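4.3 Folding and laying out the lounge towels

The Blackwood handbook says a towel can be folded properly in 6 seconds. I have never seen it done. Take the time you need.

Before you start: clear the table and run a dry palm over the top. Glossy tops show every crumb, whatever the polish label promises.

1. Shake the towel out once. Twice does nothing extra, despite what Clyde Haddad teaches at the Ulley house.

2. Lay it flat, printed side down, and smooth it from the middle outward.

3. Fold it in half and line up the corners by hand. The seams are rarely straight, so don't trust them.

4. Fold again until you have a rectangle, then turn it over so the print faces up.

NOTE: The old version of this guide asked for a third fold "for fullness." It makes a lump. Skip it.

5. Set the towel flat on the dark table, away from the rounded edge. A glossy surface gives it very little grip - a towel left near the rim may end up on the floor.

6. Check the print. On the orange and pink towel, the sun goes to the right, with the orange half farther from you. 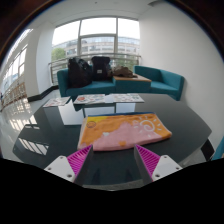
7. Press once with an open hand and leave it alone. Fussing with the corners usually makes them worse.

CAUTION: Do not put a damp towel on the table. The finish is sold as water-resistant, and I would not bet a tabletop on that.

8. Tidy the magazines on the low white table last. Nuria Asfaw wants them squared up at Plultivcombe, but guests move them within the hour. Reasonably neat will do.

If a towel won't lie flat after two tries, send it back to be washed. Ironing is covered in 4.6, for those who believe in it.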